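Robotics & Automation | Open access | 9 shares | 3 comments

3.2 Setup and upkeep of the bimanual cell

The Sastmont cell comprises two arms working over a white table made of two abutting panels. Cartons are handled on the near panel. Before each session both wrists are returned to the reference pose and the finger offset is measured with a feeler gauge. Offsets above the limit are corrected in software; the mounting screws are left alone.
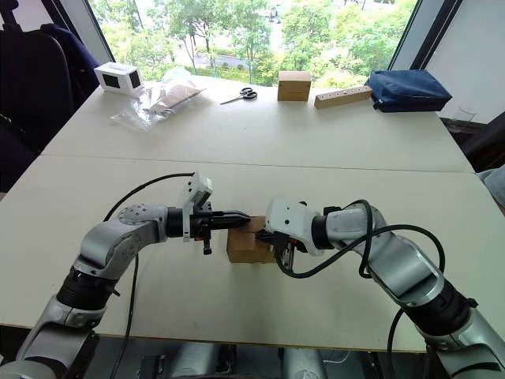 Gripper cables are inspected next. Each must keep enough slack for full wrist rotation without catching on the forearm. In the September trial, strain at the connector accounted for most of the 83 logged stoppages, and the connectors were re-terminated after roughly 2,000 cycles.

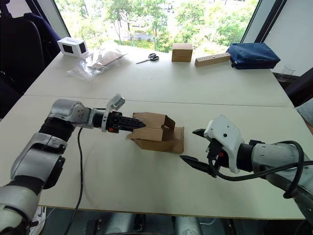
Radonjić objected that a fixed cycle count is a poor trigger for service, as wear depends on how often the wrist reverses, and favoured logging joint travel. Both values are now recorded.

Fingertips are cleaned with a dry brush to clear cardboard dust from the serrations. Closing force is then checked on each gripper separately, and the result is entered in the Baris log before folding resumes. 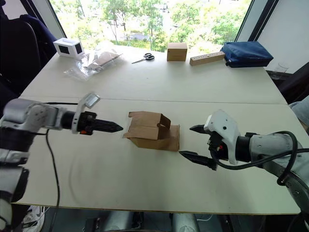 Figure 3. Partially folded carton between the two grippers, left closed and right open.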